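Week 9 notes: collecting towel examples by hand

Okay, so last week we talked about what a policy learns from, and I promised we'd get to where the examples come from. Short answer – people, holding grippers, folding the same towel over and over. In our Stustik course set you'll be working with 1395 episodes, all of them cloth handling, and I want you to know what went into them before you start training anything! 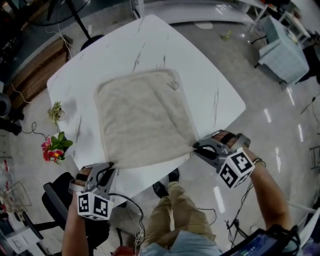
Each episode starts with the towel on the table and ends when the operator lets go and backs off. Keep that boundary clean. If you chat with your lab partner halfway through, the model gets to learn your pause too (mine did, in December, and it was a very polite folder).

The cubes with the printed patterns are how we get the pose of each gripper, so try to keep at least one face in view of the head camera. Turning your wrists way over to reach a far corner is the usual way to lose it.

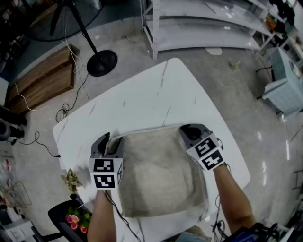
Now, variety. Please don't grab the same two corners every time! Near edge, far corner, opposite sides, a towel that's already half folded – mix it up. I'd much rather have 300 varied episodes than 2000 that all look alike, and the Prerklow baseline in your handout folder shows why.

For lab: read the Memero logging sheet first, then mark your bad takes as you go. Bring questions about syncing the two grippers, we'll start there.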